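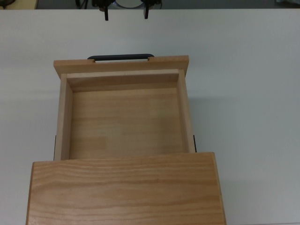 Section 4. Finishing and Caring for Your Westov Small Cabinet

Read this section before you apply any oil, wax or cleaner. It covers the unfinished version of the cabinet (order code 1173) and the factory-oiled version. If yours came oiled, skip to 4.4.

4.1 What you need

Prandis hard wax oil, clear or honey
Sanding pads, medium and fine
Lint-free cotton cloths
A flat brush, for the inside corners only
Nitrile gloves
A metal can with a tight lid, for used cloths
Masking tape
A Phillips screwdriver

One small tin is enough for two coats on the outside of the cabinet and the drawer front. The inside of the drawer is normally left bare. Oil inside a closed drawer cures slowly and the smell can get into paper and fabric.

CAUTION: Cloths soaked in oil can heat up and catch fire on their own. Put them in the metal can, cover them with water and close the lid. Do not leave them in a heap or put them in the household trash while they are still oily.

4.2 Preparing the wood

1. Let the cabinet stand unpacked in the room where it will be used for 2 days. Keep it away from radiators and direct sun.

2. Pull the drawer out until it meets the stop. Press both side catches inward and lift the drawer free. Set it down on its back with the front facing up.

3. Remove the handle from the drawer front. The screw is on the inside. Keep the screw and washer together.

4. Cover the runners with masking tape. Oil on the runners will make the drawer stick.

5. Sand all outside faces with the medium pad, then the fine pad. Always move with the grain. Use light pressure on edges and corners.

6. Vacuum the dust, then wipe every surface with a barely damp cloth. Wait until the wood is fully dry.

Note: Wiping with a damp cloth raises the grain slightly. If the top feels rough once it has dried, go over it again with the fine pad only.

Note: Scratches that run across the grain are hard to see on bare wood and easy to see after oiling. Check the top under a lamp held low to one side before you open the tin.

4.3 Applying the oil

1. Stir the oil slowly with a flat stick. Do not shake the tin.

2. Try the oil on the underside of the cabinet. The honey shade looks different from board to board, and the color on the tin label is only a guide.

3. Pour a small amount onto a cloth and rub it into the top panel in long strokes, from one side to the other. Finish the whole panel in one go. Stopping halfway leaves a line.

4. Do the sides next, then the drawer front. Use the brush only where the cloth does not reach.

5. After 15 minutes, wipe off everything that has not soaked in. The surface should look even, with no wet patches.

6. Leave overnight with a window open.

7. Rub lightly with the fine pad, wipe off the dust and apply the second coat in the same way.

8. Remove the tape from the runners, refit the handle and slide the drawer back in until both catches click.

CAUTION: Do not apply a third coat to get a shinier surface. The extra oil stays on top and remains tacky.

The cabinet can be handled the next day, but the finish takes longer to harden. Do not place lamps, vases or anything with rubber feet on it for two weeks. In a cold room, allow three.

4.4 Everyday care

Dust with a dry cloth. For fingerprints, use a cloth wrung out in lukewarm water with a drop of dish soap, then dry the surface right away. Do not use glass cleaner, bleach, steam or spray polish.

Wipe up spills at once. Coffee and red wine leave marks if they sit on the wood.

If a drawer becomes stiff in humid weather, take it out and rub a plain white candle along both runners. Do not use cooking oil or spray lubricant.

4.5 Repairing marks

Water rings: Rub the ring with the fine pad, along the grain, until it fades. Apply a thin film of oil to the whole panel and wipe off after 15 minutes.

Small dents: Lay a damp cloth over the dent and touch it briefly with the tip of a warm iron. Let the wood dry, sand lightly and re-oil. Never use the iron on a dry cloth.

Sticky surface: Too much oil was left on. Rub the surface firmly with a cloth that has a little fresh oil on it, then wipe dry with a clean one. Leave the cabinet in a well-aired room.

Re-oil the top once a year, or sooner if water no longer beads on it. The sides and drawer front can usually wait longer.

For replacement handles, catches and runners, see Section 6.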